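Household and Shop Task Demonstrators, Part Time
Furimlow, Lutament project

Furimlow is hiring part-time demonstrators for Lutament, a project on teaching machines to do small jobs that people do with their hands at home and at work. The position is on site. No technical background is needed. Applications are open until the end of March, and we may fill places before then.

What we are trying to find out

The question behind Lutament is a simple one: can a machine do ordinary chores yet, without someone setting everything up for it first? Our current answer is that it can do a few of them, some of the time. Wiping a flat surface goes fairly well. Moving a cup from one side of a table to the other goes well if the cup is one it has met before. Putting something away in the box it came out of is a lot harder than it sounds. So is folding anything, opening a lid that sticks, or picking up a tool by the correct end.

Ambrose, our two-armed test machine, gets a list of 25 chores every other month. On the last list it finished 16. Most of the ones it missed had a container in them. It would pick up the right object, carry it to the right place and then stop, or let go too early, or push the box along the table. A person doing the same job shifts the grip a little, tilts the wrist and uses the other hand to keep things steady. People do this without thinking about it. Ambrose needs to learn it from a great many demonstrations by different people, and the people are the reason for this posting.

The work

You will do everyday tasks at a table while holding a gripper in each hand. The grippers close and open with your fingers. Everything you handle during a task is handled through them. You will also wear a light backpack for most of the session, with straps over both shoulders.

A typical task takes under a minute. Take a pair of scissors out of a box. Put them back. Close the lid. Move a book to the other side of the table and set it down square with the edge. You then reset the table and do it again, starting from a slightly different layout. Each task is repeated many times over a shift, and a normal shift covers four or five tasks.

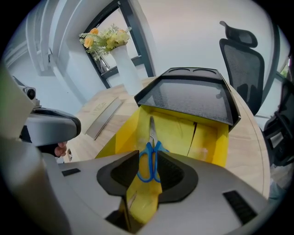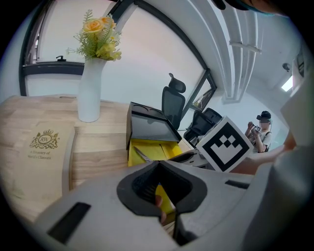
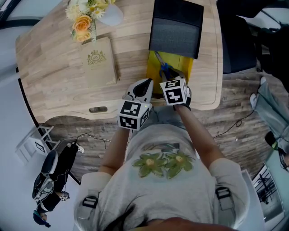

Tasks change from week to week. The spring schedule includes packing and unpacking small boxes, sorting office supplies, clearing a table, setting out cutlery, hanging hand towels and loading a dish rack. On the shop-floor side we plan to cover putting parts into trays, closing cartons, sticking on labels and sorting returned goods. You will be told the task list for each shift the day before.

Sessions are run by a lead, who gives you the starting layout and tells you when to begin and end. The lead will not tell you how to do the task beyond what the end result should be. We want your way of doing it. If you would normally turn a box around before opening it, turn it around. If you drop something, pick it up and keep going unless the lead asks you to stop. Dropped items and second tries are useful to us, and they do not count against you.

What a demonstrator is not asked to do: program anything, repair equipment, lift more than a full grocery bag, or work next to a moving machine. Ambrose is kept in a separate room and is switched off during demonstrator shifts. Anyone who would like to watch it work can ask. Most people find it slow.

Who we are looking for

We would like a mixed group. People with different heights, hand sizes and habits do chores differently, and a machine that has only seen one kind of person do a job tends to learn it badly. Left-handed applicants are very welcome, as we have too few at the moment. So are people who have spent years doing the work in question: home care aides, housekeepers, stock clerks, packers, kitchen staff.

You should be able to:

Stand for up to 50 minutes at a time, with breaks in between. If you need to sit, tell us when you apply. Some of the tasks are set up for a seated person and we can build a schedule from those.

Hold a tool in each hand and squeeze it repeatedly. The grippers are not heavy, but your forearms will notice them during the first few shifts.

Follow short spoken or written directions in English.

Repeat the same small job with care. This is the part of the work that suits some people and drives others up the wall. If you like puzzles, mending or shelving books, you will probably be fine.

Keep to a schedule. Shifts are run in groups, and it is hard to move one person at short notice.

You must be 18 or older. We cannot accept applicants with a recent wrist, hand or shoulder injury until a doctor has cleared them for repetitive work.

Hours, pay and place

Demonstrators work three shifts a week. Morning shifts start at 8:30 and afternoon shifts at 1:15. Each one lasts three and a half hours, including paid breaks. There is one Sunday shift a month, which is optional and paid at the higher weekend rate. The contract runs for 16 weeks and can be renewed once.

Pay is by the hour and is the same for everyone in the role. You are paid for the whole shift even if the equipment fails and we have to stop early. It does fail now and then. The exact rate is in the application packet, along with the transit allowance. There is no bonus for speed. We had one in the first round and took it out after people began to rush, and the demonstrations from those weeks were mostly thrown away.

The work rooms are on the second floor of the Runik building. There is an elevator, a small kitchen and a bike rack in the yard. Parking on the street is limited before ten. Lockers are provided for bags and coats. Please wear closed shoes and a top that leaves your forearms free. Long necklaces and loose bracelets need to come off before a shift.

Recording and privacy

All sessions are recorded. The recordings show the table, your hands and arms, and often parts of the room and the people in it. We blur faces before the recordings are used for training. We do not record sound. Your name is kept apart from the recordings, and you can ask for a session to be deleted within 25 days of the shift. You will still be paid for it.

You will be asked to sign a consent form before your first shift. It is four pages long and written in plain language, and you can take it home to read. Please ask questions if any part of it is unclear.

Will this work put people out of a job?

Applicants ask this at nearly every interview, so we would like to answer it here. We do not know what will happen over the long run. What we can say is what the machine does today. Ambrose cannot clean a kitchen. It cannot unpack a delivery that was packed badly. When a task goes wrong in a way it has not seen before, it stops and waits for a person. The two workshops that test our software use it for one step in a longer job, with a worker beside it who does the rest and clears up after its mistakes.

We expect it to get better at single, repeated steps before it gets better at anything like a full chore. Some of us think a useful home machine is close, and others on the same team think it is a long way off. You are welcome to join the argument at lunch. You are also welcome to decide that this is not work you want to do.

Training

The first two shifts are paid training. On the first you will learn to put on the backpack, hold the grippers and pick up soft and hard objects without crushing or dropping them. On the second you will practice full tasks with a lead. Almost everyone is clumsy on the first day. By the end of the second shift most people can get a pair of scissors in and out of a box without stopping to think.

After training, we ask each new demonstrator to complete 400 recorded repeats across different tasks before taking on the harder ones, such as cloth and lids. This usually takes a few weeks. There is no test at the end of it.

How to apply

Fill in the short form on the Furimlow jobs page and choose "Lutament demonstrator." A resume is optional. In the box marked "About you," tell us about one chore you do often and how you do it, step by step, in as much detail as you like. We read these closely. One of our current tasks came from an applicant's account of how she packs a sewing kit.

Please also tell us:

which hand you write with
which shifts you could work
whether you need a seated schedule
whether you have done repetitive hand work before, and for how long

We will invite applicants to a 50-minute visit, during which you will see the work room, try the grippers and meet a lead. The visit is paid at the hourly rate whether or not you are offered a place. Every applicant will get a reply, normally within two weeks.

If you cannot use the online form, paper copies are available at the front desk of the Runik building on weekdays between 9:00 and 4:30. The front desk can also help with large print or with filling in the form by phone.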